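About Pliltcombe Dog School

Hello, I'm Jessie, and I teach dogs (and the people holding the other end of the lead) in a hall just outside Pliltcombe.

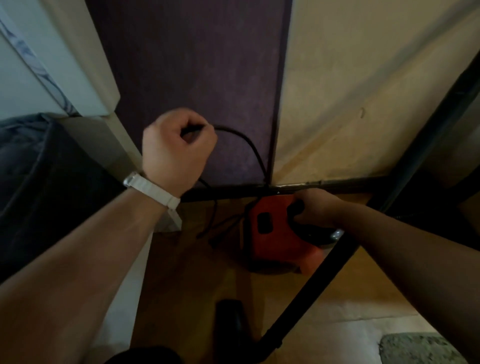 Cable and power strip, down on the wooden floor.

I started 12 years ago with one class, two bags of cheese and a very opinionated terrier called Tsao. He'd been returned to the rescue twice for barking at bicycles, and I'd read every library book going before I found a trainer who showed me how to pay him for looking at me instead. I was hooked! He never did learn to like bicycles much, but he'd walk past one with his nose glued to my knee, and that was plenty for me.

These days there are three of us. Rodica Costache takes the puppy groups and has far more patience than I do with small sharp teeth. Retno Krishnan runs scent work, and if you've ever wanted to watch a retired greyhound get wildly excited about a tin of cloves, hers is the class to ask for. I do the rest — loose lead walking, recall, and home visits for dogs who find a room full of other dogs a bit much.

We train with food, toys and praise. I don't use choke chains, prong collars or spray collars, and I'll ask you to leave them at home too. If your dog is struggling in class we'll make the job easier, or pop you behind a screen for a breather. Barking is fine. Wandering off to sniff the radiator is also fine.

Classes are kept to six dogs and last 40 minutes, which is as much as most young dogs can manage (and most owners, after a day at work). Doors open 15 minutes early so you can settle in. Please bring a mat, a hungry dog and far more treats than you think you'll need, cut up small. Chicken goes down well. Dry biscuit mostly doesn't.

We close for the whole of August, when the hall gets too warm for anybody in a fur coat, but I still answer emails and I love getting holiday photos. New puppy courses start again in September and there's usually a waiting list, so do get in touch early — even if the puppy hasn't come home yet.

Jessie Farquharson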